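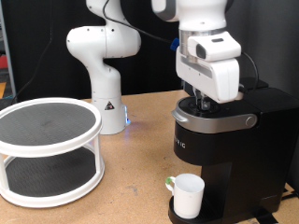 4.2 Descaling the Brewer

Mineral deposits from tap water collect inside the heating chamber and narrow the water line. Descale any Famarel single-serve brewer every 3 months, or sooner if the descale light stays on after a brew.

Allow 40 minutes for the full procedure. Use Esness descaling liquid or plain white vinegar.

CAUTION: Do not mix descaling liquid with vinegar or with any other cleaner.

1. Switch the brewer off and let it cool.
2. Remove any used pod from the holder and close the lid.
3. Empty the water tank. If a filter is fitted, take it out and set it aside.
4. Pour one bottle of descaling liquid into the tank, then add fresh water to the MAX line.
5. Place a large mug on the drip tray and switch the brewer on.
6. Run a brew on the largest cup setting, without a pod. Discard the contents of the mug.
7. Repeat step 6 until the ADD WATER light comes on.
8. Leave the brewer to stand, switched on, for the remainder of the 40 minutes.
9. Rinse the tank, refill it with fresh water and run 6 rinse brews.

NOTE: If vinegar was used, a faint odor may remain – run further rinse brews until it clears.

CAUTION: The needles inside the pod holder are sharp. Keep fingers away from them when the lid is open.

Refit the filter before the next use. If the descale light does not go out, refer to error code 47 in Section 6, Troubleshooting.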